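Los tiradores Pirnidano, cinco meses después

Bueno, pues ya puedo hablar con algo de conocimiento. Compré los tiradores Pirnidano en octubre, cuando me harté de los de latón que venían con el aparador del salón (bonitos, sí, pero te enganchabas el bolsillo cada vez que pasabas por delante). El juego me salió por 2.663 pesos, y estuve a punto de llevarme el de Berham, que costaba 2.380, ¡menos mal que no lo hice! Una vecina lo tiene y a la segunda semana ya le bailaba una puerta.

El montaje, una tarde entera. Las instrucciones vienen en una hoja minúscula y la plantilla de papel se rompe con mirarla, así que acabé marcando los agujeros con cinta de pintor y un lápiz. Los tornillos son un poco cortos para puertas gruesas, ojo con eso, yo tuve que ir a la ferretería a por otros.
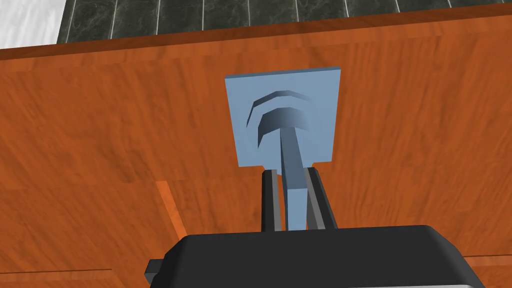 En el día a día estoy encantada. Se agarran bien hasta con las manos llenas de harina, se limpian con un trapo húmedo y no se les ha ido el color, y eso que les da el sol toda la mañana. Lo que menos me gusta es que solo los venden en juego completo: si pierdes uno, a pagar otra vez todo. Les escribí para preguntar y me contestaron a los diez días con un catálogo, sin más.

¿Los volvería a comprar? Sí, aunque por 3.000 ya no. Les pongo cuatro estrellas, y la quinta se la quedan los tornillos.

6 mar 2019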